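Week 4: Who owns the recording, who owns the song, and who gets to stream either

Read this before section. It won't replace the reading, though I know some of you will give it a try.

## Two copyrights, one track

Every commercial track carries **2** separate rights:

- the *composition* (melody and lyrics), usually handled by a publisher
- the *master* (the particular recording), usually handled by a label

A streaming service needs both. Forgetting the second one is a traditional and expensive hobby.

## Working problem: Stello v. Kiditz

Kiditz is a small label. Stello is a streaming service with large ambitions and a short contract. The contract gives Stello the right to stream "the new Türkmen album and related recordings" for one year.

Türkmen, a duo, then breaks up. Stello uploads their whole back catalog, 200 tracks, on the theory that everything a band ever did is related to everything else. Kiditz sues. The publisher, Ceremport, joins in July, having noticed that its name appears nowhere in the contract at all.

Points to work through:

1. What does "related" cover? Demos and remixes from the album sessions look safe. A live set taped years earlier is harder.
2. Stello paid Kiditz an advance and Kiditz cashed it. Does that widen the license, or does it just make Kiditz look bad in front of a judge?
3. Track 1113 in the catalog is a cover. Add another rights holder to your chart and try to stay cheerful.
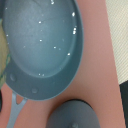
Stello's best argument is course of dealing: Kiditz sent over files for older albums without complaint. Its worst argument is that fans wanted the music. Fans always want the music. Courts have heard.

## For section

Bring a one-page chart showing who holds which right before and after the breakup. Use arrows. If your arrows form a circle, check the publishing side again.

We'll leave damages for next week, along with the duo's dispute over who keeps the name.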